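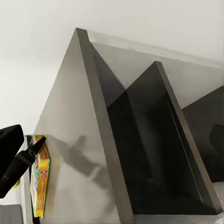

A black gripper at a yellow and orange box, in simulation.

Rakiya Afolabi has read the Cistora guidelines for testing home robots twice, all 232 pages, and she is still waiting to be impressed. "There's good stuff in the middle," she says. "The beginning and the end are mostly people agreeing with each other."

She reviews test reports for a living, most of them from small outfits that would like to put a pass mark on a brochure. I had come to ask whether a written standard would make those marks worth anything. She made a face.

"Depends who picks the runs. If a company tells me 1,000 attempts, I want the failures in the same folder as the successes. I had one report that started with that number and had 763 in the results table. What happened to the others? A footnote said 'excluded for technical reasons.' That was it."

The guidelines do say that excluded runs must be listed. They don't say who checks. Afolabi thinks that is the whole problem, and I find it hard to argue with her, though I tried. Surely a weak rule beats no rule?

"Sometimes. Sometimes a weak rule is just a sticker." 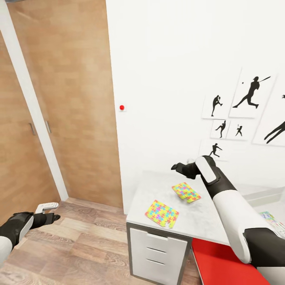
Simulated rooms are where she gets pickiest. The draft lets a team do most of its testing on a computer, provided the room is "representative of a lived-in home," and that phrase has no definition anywhere in the document. Take a room with a wooden wardrobe, baseball prints on the wall and two puzzle-patterned pads on the desk. It looks lived in to me. Afolabi would want to know how the tabletop grips, what the pads weigh and whether anyone compared either one with the real thing. "Pictures on the wall are nice," she says. "Tell me about the friction."

She would have each report name every object a robot is meant to handle, along with where it started and what counts as done. Touching something is no pass in her book. Neither is lifting it, if the job was to put it away.

Nicanor Tlapale, who worked on the draft, told me by phone that 37 reviewers had asked for shorter forms and that longer ones would go unread. Afolabi laughed when I passed this on. "He's right, they will. I'd still like them filled in."

A revised version is promised for January. I asked if she expected the footnotes to go away.

"No," she said, and went to find me the report with the missing runs - she keeps a printed copy in her desk.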